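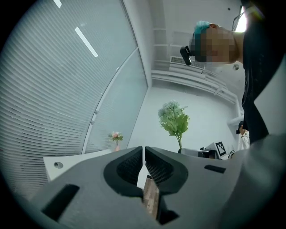
手持ちグリッパによる操作データ収集実験 参加者募集(9月実施分)

Nuvham 操作学習グループでは、手持ちグリッパで記録した人の動作から把持方策を学習する手法の評価実験を行うにあたり、実験参加者を募集します。本募集は、前期に実施した予備実験の続きにあたります。

1. 研究の背景

当グループの手法 Skurkex は、ロボット実機を遠隔操作せず、人が手に持ったグリッパの軌跡と開閉量のみから方策を学習します。予備実験では1837件の把持試行を収集し、そのうち327件を評価用として学習から除外しました。評価用試行の初期配置を実機で再現したところ、把持成功率は88%でした。失敗の多くは、小型の木製ブロックを指パッドの端で挟んだ場合に生じています。接触位置のずれが手首カメラの画像だけでは十分に推定できていないと考えられ、今回の実験ではこの条件のデータを重点的に集めます。

予備実験では、参加者間で接近速度に大きな差が見られました。速度の正規化を行うと成功率はわずかに下がり、原因は特定できていません。経験の異なる参加者を二つの群に分け、同一の配置で比較することを今回の副次的な目的とします。

2. 実験内容

参加者は片手でグリッパを持ち、机上の対象物を把持し、指定位置まで移動して離す動作を繰り返します。対象物は木製ブロック、樹脂製の円筒、布製の小袋です。位置合わせには白黒のマーカーカードを用います。一部の試行では、視線と頭部姿勢の計測のために頭部装着型の機器を着用していただきます。把持姿勢の指定はありませんが、対象物を落とした場合は拾わずに係員の指示を待ってください。

1回の実験は説明と休憩を含めて2時間です。原則として同じ参加者に二回来ていただきます。二回目は対象物の配置を変更し、頭部装着型の機器は使用しません。

3. 応募条件

・18歳以上で、日本語または英語による説明を理解できる方
・利き手の手首および指に、現在治療中の疾患や外傷がない方
・裸眼またはコンタクトレンズで机上の作業に支障がない方(眼鏡と計測機器の併用はできません)
・二回とも参加できる方

ロボットの操作経験は問いません。経験者は申込時に、使用した機種の種類とおおよその期間を記入してください。過去に Giraldo 課題セットの収集に参加した方は、学習効果の影響を避けるため今回は対象外です。

4. 場所および時間帯

Findudgate 棟 計測室。開始時刻は10時、13時、15時30分のいずれかです。袖口の広い衣服は手首カメラの視野に入ることがあるため、避けてください。指輪と腕時計は実験中に外していただきます。

5. 謝礼

当グループの規程に基づき、二回目の終了後にまとめてお支払いします。途中で辞退された場合も、実施済みの時間分をお支払いします。

6. データの取り扱い

記録するのは、グリッパの位置姿勢、開閉量、手首カメラの映像、視線データ、および事後質問紙の回答です。映像に写り込んだ顔はぼかし処理を施したうえで保存します。公開データセットへの収録は別紙の同意書で個別に選択でき、収録に同意しない場合でも参加は可能です。同意の撤回は、データ公開前であればいつでも受け付けます。

7. 申込方法

申込フォームに氏名、利き手、希望する時間帯、関連経験の有無を記入して送信してください。定員に達した時点で締め切ります。結果の連絡は採否にかかわらず行います。

実験責任者:Viktória Csonka
計測・データ管理:Alper Oral
参加者対応:Barnabás Major

手法の詳細に関する質問は Csonka、日程変更に関する連絡は Major 宛てにお願いします。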